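4.2 Why the pile stays a pile

I should say up front that I went into this part of the study expecting to write about washing. Washing is what the older household literature cares about, and it's what my interview guide was built around (five questions on washing, one on everything after it). Then I started reading the diaries, and people hardly mentioned washing at all! They wrote about the clothes that had already been through the machine and were now sitting on a bed or a chair, waiting for somebody to do something about them.

Across the 373 diary entries that touched on laundry in any way, well over half were about this in-between stage. I've been calling it the resting stage, a term I borrowed from Vilhjálmur Kvaran, who used it in a seminar talk for bread dough and was kind enough not to mind. The coding is described in Section 3, and I won't go through it again, except to say that I counted an entry once even when the writer came back to the same heap three times in one evening. A few of them did.

What struck me first was how often the heap was treated as a place. Our Vosholm households talked about socks being "in the chair" the way you'd talk about a coat being in the closet. One mother of three wrote that she could find anything in the family's clean pile within a minute, but that once things were put away she had to ask her kids where they were. I laughed when I read it, and then I went back to the Rowbotham interviews and found four more people saying nearly the same thing.

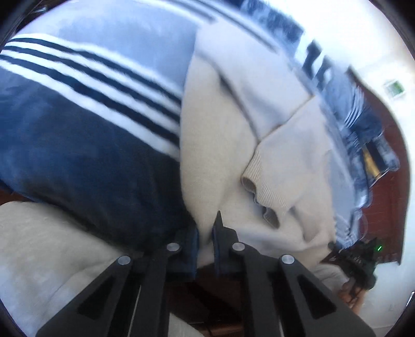 Figure 3. Garments heaped on a surface.

The second thing, and I'm less sure of this one, is that a pile seems to have owners even when everybody's clothes are in it. In shared apartments the person who took the load out of the dryer was usually expected to sort it, but only up to a point. Roommates told me they'd fold another person's T-shirts and towels without thinking. Underwear got pushed to one side. Sweaters were a toss-up: some people were scared of folding them wrong and leaving a crease across the chest, so they laid them over the back of something and let the owner deal with it. I had no code for "laid over the back of something" and had to add one halfway through, which meant going back over everything from Gerketti (a long Saturday, that one).

Timing mattered too, though the pattern isn't the one I'd guessed. I figured piles would grow during the work week and get cleared on the weekend. For households with small children that was true enough. For people living alone it was closer to the other way around. They folded on weeknights in front of a show, a little at a time, and the weekend was when they let it all go. One man wrote, "I am not doing it on my day off, it isn't a hobby." I've kept that line pinned over my desk ever since.

There's also the matter of the half-worn clothes, the jeans and cardigans that aren't dirty and aren't clean either. Earlier I treated these as a separate category, and I still think that's right for the survey data. In the diaries, though, they kept sneaking into the clean pile, usually on the second or third day, and after that the writers themselves lost track of what had been washed. Several of them sniffed things to find out. Two simply washed the whole lot again, and one of those two did it twice in the same month, which makes me wonder how much of what we record as laundry demand is really a sorting problem.

I can't settle that with the material I have. The diary sample leans young and leans toward renters, and all of it was collected in June, when nobody in these towns is wearing wool. The Presoleck households, added later, kept their diaries in a shorter format, so I've left them out of the counts in this section and come back to them in 4.3.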